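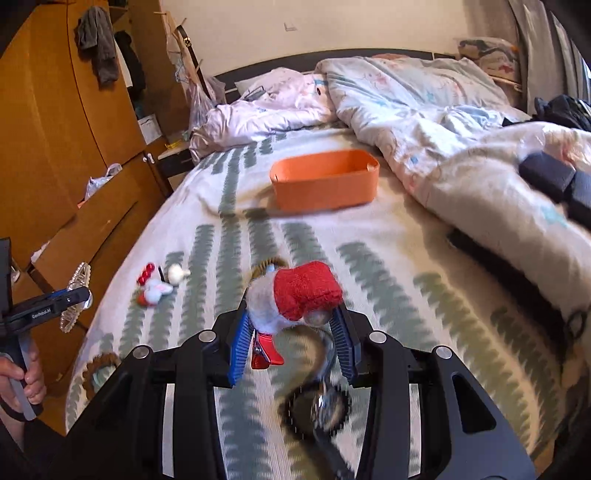
What a day! I've been wanting to see one of these sessions since September, when Joscha Eichhorn first told me his lot at Nuteck were teaching machines to tidy up, and on Monday, January 13, 2020 I finally got my visit.

I'd pictured a lab with white floors and people in goggles. It was a bedroom, with a wardrobe and a bed and somebody's belt hanging up, and the job was putting small things away. You hold a gripper in your hand, you squeeze, the two fingers close, and every movement you make is kept so that a robot can learn from it later on. Simple enough to say. Then Joscha handed me one and I chased a bead necklace round the bedspread for what felt like a week.

Soft toys are lovely to pick up, though! They squash a bit and the bristly blue pads on the fingers get a proper hold. Beads slither. Anything thin and hard wants you to come in at just the right angle, and I kept coming in at the wrong one (my wrist still aches, if you're wondering).

Joscha did 30 goes without dropping a thing, chatting away about his train the whole time. The house record is 200 in an afternoon, held by a woman from the Jalalgate office who I'd very much like to meet. I managed a few, got cross with a clip, and then got the clip, and I may have cheered.

They're holding another open day at Sukprasert, with kitchen things this time, and I've already put my name down. Mugs! Spoons! If you fancy coming along, leave a comment and I'll pass on the details when I have them.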